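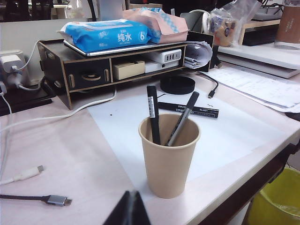 Senine Responsible Play Program
Progress report to the Taltau Fund, second reporting period

Purpose of this report

This report covers the work carried out under the grant between June and November. It describes progress on staff training at licensed sportsbooks, the review of void and refund rules for golf and tennis wagers, and the bettor helpline. It also sets out two matters on which we ask for the Fund's decision.

Staff training

The grant agreement calls for training at every retail sportsbook in the Nevham and Mahawong districts that chooses to take part. At the close of the period, 13 sites had signed participation forms, and training had been completed at eight of them. The remaining five are scheduled for the next period. Two of these asked for a later date so that sessions would not fall during the opening weeks of the football season, when counters are at their busiest.

A total of 81 employees completed the full course. Most were ticket writers and shift supervisors. The course covers self-exclusion requests, age checks, and the handling of disputes at the window. Following comments from the first groups, the section on disputes was lengthened and the section on state reporting forms was shortened. The revised handbook is now in use at all sites.

Attendance at the evening sessions in Mahawong was lower than planned. The Saturday morning session there filled quickly, and we intend to move the remaining Mahawong sessions to that time.

Review of void and refund rules

Bettors who contact us often do not know what happens to a wager when a player withdraws, when a round is shortened by weather, or when a match is moved to another surface. The written rules of the participating operators differ on all three points. During this period we collected the house rules of each operator and compared them under a common set of headings.

The comparison is complete for golf. For tennis it is about two-thirds finished. The main difficulty has been the treatment of retirements after the first set, where some operators apply one rule to match winner bets and another to game totals. In several cases the printed rules at the counter did not agree with the version on the operator's website. We wrote to the operators concerned, and all but one have corrected the printed copy. A reply from the last operator is expected shortly.

A plain-language summary for golf has been drafted and is with our legal adviser. It will be printed as a folded card for display at the window once approved.

Helpline

The helpline operated on its published schedule throughout the period, except for one afternoon when the telephone provider had an outage. Calls were heaviest on the day after major events. Questions about unsettled parlays made up the largest share, followed by requests for information on deposit limits. Callers who described signs of problem gambling were referred to the state counseling service in line with the agreed procedure.

We had planned to add a text message option in September. This has been delayed — the first vendor could not meet our requirements on the storage of caller records — and a second vendor is now under review.

Budget

Spending is below plan. Training costs are lower than forecast because sessions were held on site without rental charges. Printing and the text message service have not yet been charged to the grant. No funds have been moved between budget lines.

Decisions requested

First, we ask the Fund to approve an increase in the print run of the golf card, to be paid from the unspent training line. Each site has requested 40 additional copies for use at special events.

Second, we ask that the due date for the tennis summary be moved to the end of the next reporting period, so that golf and tennis materials can follow the same layout and legal review.

Work planned for the next period

Training will be completed at the five remaining sites. The tennis comparison will be finished and a draft summary prepared. A vendor for the text message service will be selected, subject to the Fund's review of the contract. Follow-up visits to the Nevham sites will begin in the spring, and findings from those visits will be included in the next report.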